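Diary > Robots > Vegetable week

Friday 11/09/2026

Slept badly, got in early, and had the first ten runs saved before the kettle had been on twice. I do like the room at that hour – the heating ticks away and there's no one to ask me how many I've got to go.

The answer is quite a lot. The plan is 400 runs of putting the toy vegetables in the saucepan, and as of last night we had 127 we could keep. I drive the arm by hand from the other end of the desk, the cameras and joint angles get recorded together, and when I let go of the button that's one example done. Then I shuffle the veg and go again. Dull? A bit! But I've got oddly fond of it.

The thing I keep having to remember is to be messy. Left to myself I start every run with the corn in the same spot and come at it from the same side, and then Ustura (our name for the model, don't ask) learns that corn lives in one place and falls to bits when it doesn't. So now I look away and push them about with the back of my hand before each go. Sometimes I start with the carrot in the pan already, sometimes the corn, so it sees a half-finished job as well as a fresh one.

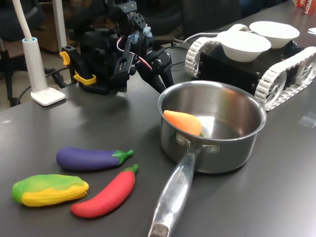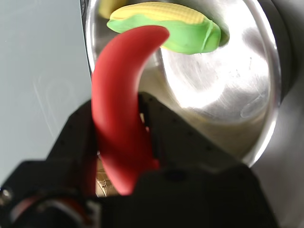
Hongmei Kang reckons I'm still far too neat, and that I should be keeping the fumbles too, as long as I recover from them, because a model that has only ever watched clean grabs has no idea what to do after a bad one. I grumbled, then went back through the bin folder and rescued a few.

The pepper is my favourite to pick up. It's curved, so you have to think about which end you want, and I change my mind halfway down more often than I should. I've started marking those runs as "dithery" in the notes column. Might be useful, might just be me being fussy.

Stopped for soup at one. Want to get to 200 before the weekend, so it's back in after this.

Comments (3)

Yulan Du: Keep the dithery ones! Ours got much better at second tries once we stopped throwing them out.

Pavow: do you move the lamp between runs as well or just the veg?

Colska: More than 100 runs by hand and you still like peppers. Respect.

Contact | © 2026 Vegetable Week Diary | Back to top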